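Beltetier Demonstration Cell
Product overview | Specifications | Visits | Contact

The Beltetier cell is a bench-height robot station for handling flat panels and small cartons. It is built for shops that change over often and do not have a full-time programmer. The arm, controller and safety scanner ship on one base and run from a single supply. A working cell is kept at our Skolar building and can be seen by appointment or during an open day.

Open day

The next open day is a Wednesday in December. Doors open at 9:30 a.m. and the first run starts at 10. Each session lasts 50 minutes and is limited to 15 visitors, so please book through the contact form. Closed-toe shoes are required on the shop floor. Safety glasses are handed out at the desk.

What is demonstrated

The session starts with homing and a scanner check. The operator then teaches a new pick position by hand guiding, stores it, and runs the cycle at reduced speed before going to full speed. Visitors may try hand guiding after the second run. Seok covers the controller side and Nandini Annamalai covers end-of-arm tooling, including changing from the vacuum cup plate to the two-finger gripper.

Close-range viewing is done with the wrist camera. It is a small fixed-focus unit that moves with the tool flange, so its view depends on the arm position. On a plain panel the camera has little to work with apart from the joints and edges, and the approach routine should be taught with that in mind.

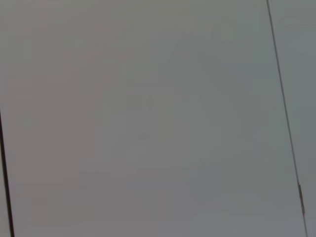 Exposure can be locked or left on automatic. We run it locked for light gray and white parts - automatic exposure tends to hunt when one tone fills the view. The setting is stored with the job and is recalled when the job is loaded. If the camera is removed for cleaning, the tool offset must be checked again before production.

Jesus runs the last part of the session, a changeover between two stored jobs. The tool plate is swapped by hand with one lever. The controller reads the plate ID and will not start a job that calls for a different tool.

Basic data

Axes: 6
Stored jobs: 100
Tool positions on rack: 4
Teaching: hand guiding or pendant
Camera: wrist mounted, fixed focus
Base: welded frame, forklift pockets on two sides

Bringing your own parts

Sample parts are welcome. Send a drawing or a sketch with overall size, weight and surface finish when you book. Oily parts and parts with protective film should be noted on the form - both affect cup selection. Trials on customer parts are run after the last session and take over an hour, so plan for the afternoon.

Cells ordered with the standard tool rack include installation and one day of operator training. Extra tool plates, taller bases and conveyor mounts are quoted separately.

Request a quote
Book a visit
Download the installation guide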